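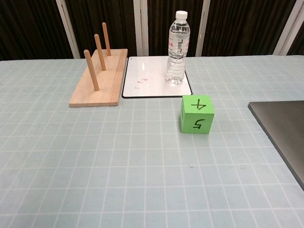 PLEKGATE PUBLIC LIBRARY
BOARD OF TRUSTEES
MINUTES OF THE REGULAR MEETING
5/12/20

Location: Sesitz Room, Main Library, and by telephone
Status: Approved as corrected

1. Call to Order
The President called the meeting to order at 6:30 p.m. A quorum was present. Two trustees took part by telephone and confirmed that they could hear the proceedings.

2. Approval of Agenda
The agenda was approved with one change. Item 9, Parking Lot Lighting, was moved ahead of Item 8 at the request of the Director.

3. Minutes of the Previous Meeting
A correction was made to the section on the copier lease. The word "renewed" was replaced with "extended month to month." Motion to approve the minutes as corrected was made and seconded. Motion carried.

4. Public Comment
One written comment was received and read into the record. The writer asked that the book drop on the Gashi Street side be emptied on weekends while the building is closed. The Director replied that the drop is now emptied every morning and that returned items are held in the meeting room before check-in.
No other comments were received.

5. Director's Report
The Director presented the written report included in the trustees' packets. The following points were discussed.

The building remains closed to the public. Staff have been answering the phone during regular hours and are working in split shifts. Due dates on all items have been moved to the end of June, and no fines are being charged.

The library has issued 99 temporary cards to residents who applied by phone or email. A trustee asked whether temporary cards may be used for the downloadable collection. The Director confirmed that they may. Holders will need to show proof of address when the building opens in order to receive a permanent card.

The roof over the periodicals area leaked again after the heavy rain. Two shelves of back issues were moved to the basement. The roofer has inspected the flashing and will send a written estimate. The President asked that the estimate be sent to trustees as soon as it arrives – the warranty period on the last repair may still apply, and the Director will check the contract.

6. Curbside Pickup
The Director outlined a plan for curbside pickup. Patrons would place holds online or by phone and receive a call when items are ready. Pickup would be at the rear entrance, by appointment, with bags set out on a table and labeled with the last four digits of the card number.

Trustees discussed the limit on the number of items per visit. One trustee favored no limit. Others were concerned about the time staff would need to pull and bag large orders. It was agreed that the Director may set the limit and change it as needed.

A question was raised about patrons who do not drive. The Director stated that walk-up patrons would be served at the same entrance and would use the marked path along the east wall.

Motion to approve the curbside pickup plan, to begin on a date chosen by the Director, was made and seconded. Motion carried, with one trustee abstaining.

7. Summer Reading
The summer program will be run without in-person events. Reading logs will be offered on paper and online. The children's department has prepared 200 take-home packets, to be given out with curbside orders while supplies last. The performers booked for June have agreed to move their dates to next year with no loss of deposit.

9. Parking Lot Lighting (taken out of order)
The proposal from Flasard Electric to replace the lot fixtures was reviewed. Trustees noted that the proposal does not state whether disposal of the old fixtures is included. The matter was tabled pending a revised proposal. The Director will also ask whether the work can be done before the building reopens.

8. Policy Review
The Meeting Room Policy was presented for second reading. The section on food and drink was reworded to allow covered beverages only. The section on reservations was left as written. Motion to adopt the policy as amended was made and seconded. Motion carried.

The Gifts and Donations Policy was presented for first reading. Donations of used books are suspended until further notice, and the website will be updated to say so. Trustees should send comments on the draft to the Director before the next meeting.

10. Other Business
The Secretary reminded trustees that annual disclosure forms are due. Forms may be signed and returned by mail or left in the staff box at the rear entrance.

11. Adjournment
There being no further business, a motion to adjourn was made and seconded. Motion carried. The meeting adjourned at 7:50 p.m.

The next regular meeting will be held in June. Call-in instructions will be posted with the agenda.

Respectfully submitted,
Secretary, Board of Trustees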